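Automated packing at Zestville

Automated packing at Zestville is the use of robot arms to sort and pack tabletop game parts at the Zestville games works, near Belley. The system, sold under the name Mersha, was installed in January 2021 and took over part of the work done until then at the hand-packing benches. Its effect on jobs and pay at the works is disputed.

Background

Zestville makes and refurbishes boxed game sets: playing cards, chips, mats and the small printed pieces that go with them. Packing was long done by hand, with each packer filling a set from start to finish. Management said the arms would remove "the dull part of the job." Packers had not been asked which part they found dull, and several later said it was the paperwork, which the system did not touch.

Operation

Two arms work at 2 tables. Each has a two-fingered gripper with a small camera mounted close to it, and picks up decks, chips and boxes one at a time. A person sets out the parts, watches the arm and steps in when it stops. Binora, the supplier, describes this person as a "supervisor." The job carries no supervisor's pay.

Card decks have been a steady source of trouble. A deck that is not banded or boxed can spread when gripped, and a thin card back lying flush on a table gives the fingers little to hold. Chips are handled better as long as the stack is short.

Effects on staff

Of the 16 packers employed before the change, none was dismissed, a fact that appears in most of the company's statements on the subject. Those who left have not been replaced. The remaining staff rotate between the arms and the hand benches, where large or odd-shaped sets are still packed.

Wrist complaints are said to have dropped, though no figures have been published. Complaints about boredom and eye strain have been raised at staff meetings. Packers also report that they no longer set their own pace, as a stopped arm must be cleared at once and each stop is logged against the shift.

Assessment

Binora's claim that the arms pack as fast as a trained person rests on its own trial, run with a single type of set. Time spent laying out parts and clearing stops was left out of the count. As of 1 October 2021 no outside review had been carried out. 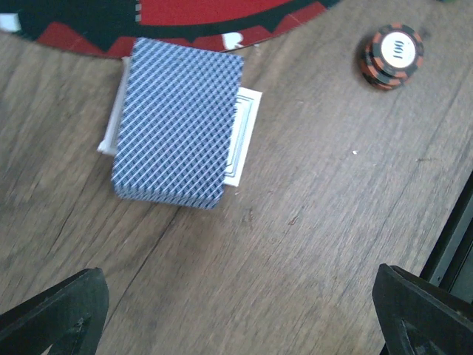
A reader's note on the article objects that the section on staff is too gentle. The rotation was presented as a choice, the reader writes, but anyone who asked to stay on the hand benches was told there were no full-time places left there.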